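Shared kitchen at Huvarach reopens after sink refit

Feb 23, 2020

The shared kitchen on the ground floor of the Huvarach building is open again. Tenants got the word by email just after lunch. It had been shut for 4 weeks while the old double sink and the leaking cupboard under it were ripped out.

New in: a long white counter, one deep stainless sink, a tall chrome tap and a dishwasher. The lit wall behind the counter stays, warm yellow as ever. Tenants voted to keep it back in the spring.

"People were washing mugs in the bathroom upstairs," said Enikő Bozsik, who looks after the building for owners Monden. "So yes, pretty glad its over."

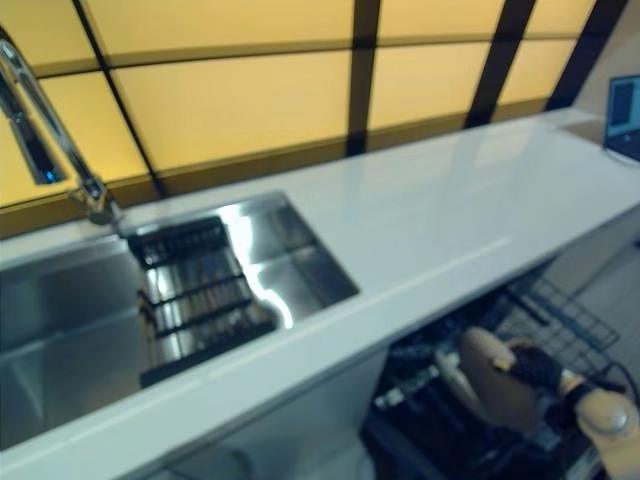
The new sink, with a black dish rack in the bowl and the dishwasher open at right.

The dishwasher is the bit most people asked for. Two offices had been running there own portable units off extension cords and have been told to get rid of them by the end of February. Mugs and plates only for now, no big pots.

Not everyone is rapt. Mariama Korletey, of upstairs tenant Tabrizi, says one bowl instead of two will be a squeeze at noon. She wanted a second tap at the other end of the counter. Monden says that would of meant new pipes through the wall and the money wasn't there.

Cost to tenants is $300 per office, one-off, added to the next rent bill. Six offices share the kitchen. Anyone who already paid the deposit last year gets that taken off.

Some jobs still to come. Cupboard doors need adjusting, and a shelf for the coffee gear is on order. Plumber is back one more time to check the seals, water off for 2 hours that morning. Notice will go up on the door.

Old mugs and cutlery from the clear-out are in boxes by the back stairs. Unlabelled stuff is free to take. Whatever's left at the end of the month goes to the op shop.

Questions or faults to Enikő at the front desk, mornings only.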